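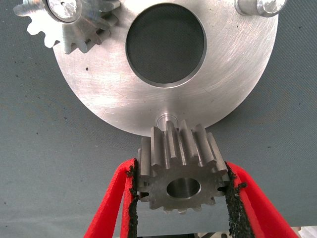
Figure 4. Wrist camera view in the gear task, with the dark steel gear held between the two red fingers near the small bore in the plate rim.

4.2 Gear placement from wrist images

The second task in the Skudside set asks the policy to seat spur gears at fixed stations near the rim of a round aluminum plate. It is harder than the peg task in Section 4.1 for a simple reason: at close range the gear hides its own target. In Figure 4 the upper teeth of the held gear already cover part of the small bore, while the large center hole, the light gear and the standing pin remain in view. We wanted to know whether the policy could use these other features to locate the station.

We trained Lobo on 1,269 demonstrations, all recorded by two operators on the same cell. Ular, our baseline, saw the same data but received only a tight crop centered on the fingertips. Both models output relative wrist motions, and neither was given a force signal.

Over 19 held-out plate poses, Lobo lined up the gear more reliably than Ular, and most of the gap came from the last part of the approach. Ular tended to drift sideways once the bore was covered – Lobo did so less often. Tilt of the gear in the grasp remained a problem for both models. We return to it in Section 5.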